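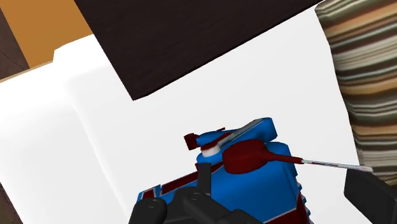

1/ Our house rules for testing a gripper in simulation, version of 22 July 2022. We wrote them at Taltora after too many arguments.

2/ Fix the start pose before you touch anything else. If two people begin from different poses, their results can not be compared.

3/ Small thin things, like the red spoon, get their own score. Do not mix them with boxes — the average will look nice and tell you little.

4/ Minimum 20 runs per object, and 10 more if you changed the lighting. Stop each run at 60 seconds, also when it is nearly there.

5/ A finger going through a table is a failed run. Write it down as failed, even if the object was lifted.

6/ Keep all failed runs. We had 259 in the Gasero folder in December and they were more useful to me than the good ones.

7/ Next I want to write the rule for soft objects, cloth and so on. If you have one already, please send it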